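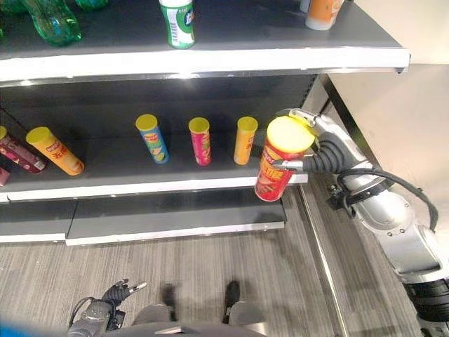 ## 4. Departure times and closure notices

### 4.1 Survey

Drivers were asked one main question: when did you plan to leave, and when did you leave. The rest of the form was short. Home district, trip purpose, whether they had seen a closure notice for the Liltdale road, and where they saw it. Forms were handed out at the Dhanial fuel stop and online through the Firketetti trip planner, both in February. We got 946 usable forms back. Forms with no departure time were dropped, also forms where the arrival time came before the departure time and no date change was marked.

The fuel stop sample leans toward long trips. The online one leans toward commuters who already check conditions before they go. We did not reweight. Mengal argued for weights by trip length, but the only trip length totals we could have used are older than the new junction at Dralletti and would have pulled things the wrong way.

### 4.2 Notices

Closure notices came from the road office log. There were 29 in the survey period. Each has a start time, an end time, the lanes affected and a free text field, the last mostly blank. Two notices overlapped at the Dralletti junction and were treated as one closure. Notices issued after the closure had already started were kept but flagged, see 4.4.

A driver counts as "exposed" if the reported route passed within 800 m of a closure while it was active. This is generous. It picks up drivers on the parallel frontage road who may not have been slowed at all, but a tighter cutoff lost to many of the Dhanial trips, where people gave a landmark and not an exit number.

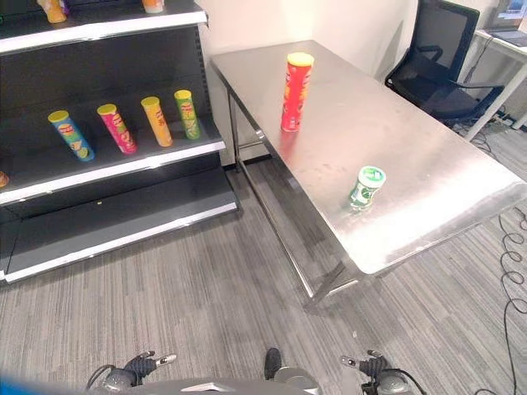
*Figure 3. Two canisters on a steel table, with a shelving unit to the left.*

### 4.3 Shifts in departure

Drivers who had seen a notice left earlier than planned more often than drivers who had not. The difference is clear for morning trips and weak after 3 p.m. Evening drivers mostly reported leaving when work let them, notice or no notice. Several wrote this in the margin.

Source of the notice mattered. Roadside signs changed the route but hardly ever the departure time - by then the driver is on the road. Phone alerts and radio did the opposite. Earlier work often puts all sources in one category, and we suspect that this hides most of the effect.

Holiday trips need a separate word. These drivers planned wide margins to begin with, so a notice had little left to change. Same for airport runs. Removing both groups makes the morning effect larger; the evening result stays where it was.

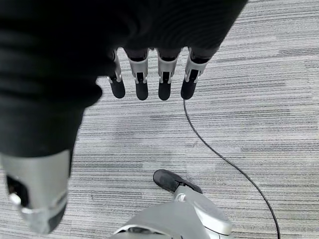 Commuters are the group with room to move, and even there only those with flexible start times. Khattak coded start time flexibility from the job question, which was not written for that purpose, so treat the split with care. Shift workers at the depot were coded as fixed.

### 4.4 Late notices

Flagged notices (issued after the lanes were already shut) were run seperately. Exposed drivers in this group look like drivers who saw nothing. No surprise. The log does not record when a notice reached the sign or the phone, only when it was entered, so a few notices marked as on time may have been late in practice. Any error from this would make the effect in 4.3 look smaller than it is.

Return trips are left out of all tables. Too few drivers filled in the second page.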